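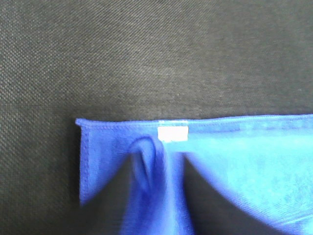
Issue 58

Gollbridge Neighbors' Newsletter
Sun 18 October

Tried at Home: the Kosano window vac
by Roswitha Wieser

I have a lot of glass in my house and I've never been good at cleaning it. The people who built the place must have loved a view, so the whole back wall of the kitchen is windows, and then there's the sliding door, and then the sunroom, which gets the worst of everything (pollen in spring, sprinkler spots all summer, nose prints from the dog year round). My mother did hers with vinegar and newspaper and they sparkled. I do mine with vinegar and newspaper and they look like somebody buttered them.

So when Madhu Pathak said she was buying a Kosano window vac and did I want to go in on an order and save the shipping, I said yes before I'd even looked up what one was. That was back in July. I've used it on every pane I own by now, plus a few things I probably shouldn't have, and I have opinions!

If you haven't met one, it's a rubber blade like a squeegee with a little motor behind it that sucks the dirty water up into a tank. You spray the window, loosen the grime with the pad, and pull the vac down the glass. No drips on the sill, no wet socks. The first time I did the sliding door I went and got my husband to come look at it, and he walked over and tried to put his hand through it, which I'm counting as a compliment.

The good part first. It's quick. The kitchen wall used to eat a whole Saturday morning, mostly because I'd finish, step back, see the streaks and start over. Now I'm done before my coffee gets cold – well, before it gets really cold. The blade is nice and soft and goes right up to the frame on most of my windows. It's light, too. I have a bad shoulder and I can do the tall panes without having to stop and shake my arm out, and I was worried about that.

It's also wonderful on the shower door. I didn't buy it for that, but I'd say half of what I use it for now is running it down the shower glass last thing. The soap scum hasn't had a chance to build up since I started, and I'm lazy enough that I notice. Panya Noiphan borrowed mine for a weekend and did the mirrors in her whole house, and she says the trick with mirrors is to use hardly any spray and go side to side at the top before you start coming down. I tried it and she's right. It gets rid of that drippy line you always get along the top edge.

Now the grumbles. The tank is small. It's fine for a bathroom, but on the kitchen wall I have to empty it two times, and the plug you pull to empty it is a stubby rubber thing that's really hard to grab with wet fingers. I've started using my teeth, please don't tell my dentist. And if you tip the vac too far while the tank is getting full (say, you're doing the bottom of a low window and you turn the handle up), it spits. Dirty water, right down your sleeve. The booklet does mention this, in very small print, on the page with the warranty.

The pad that comes in the box is just okay. It's a thin fuzzy strip that clips over the top of the spray bottle, and it was looking tired after a month.

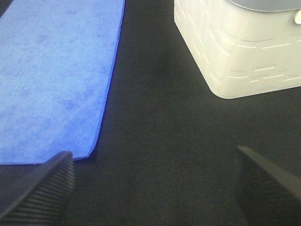 I gave up on it and went back to ordinary cloths for the scrubbing, and I've been happier ever since. Wring them out well and skip the fabric softener when you wash them, or you'll be putting a film right back on the glass. I did that for years and blamed the windows.

Corners are another thing. The blade is straight and has a plastic end cap on either side, so there's always a skinny wet stripe left next to the frame. On big panes you'll never see it. On the old divided windows in my front room, with all the little squares, it's hopeless. The head is too wide for them anyway! There's a narrow head you can buy separately, but I think it should be in the box at this price, and I wrote to Kosano to say so. They sent back a very polite email and a coupon.

A few people asked me how it compares to the Magaña, the plain professional squeegee with the brass handle that Pankaj Joshi swears by. He came over one evening and we did a sunroom window each, side by side. His came out a tiny bit better. But Pankaj has been cleaning glass that way since he was a teenager, and he has that swooping move with the wrist that I can't do at all. I had a go with his and ended up with water on the floor, the chair and the dog. If you've got the knack, save your money and get the squeegee. I haven't got it and I've stopped hoping.

Battery: good enough. I can do all the downstairs on one charge and then it starts to sound sad. It won't run while it's plugged in, so charge it the night before. The charger is the old kind with the little round pin, and I'd really like to be able to use the same cord as my phone.

It's not loud, by the way. More of a hum than a vacuum noise, and the dog sleeps through it.

Would I buy it again? Yes, if your windows are big and plain, or if you hate scrubbing the shower. I'd skip it if you have lots of small panes. Madhu likes hers less than I do, mainly on account of the spitting, and says she'd lend it out to anybody who wants to try before they buy. You can reach her through the newsletter. Next issue Satish Dixit has been living with the Tretorine folding step stool and I'm told there's a pinched thumb involved.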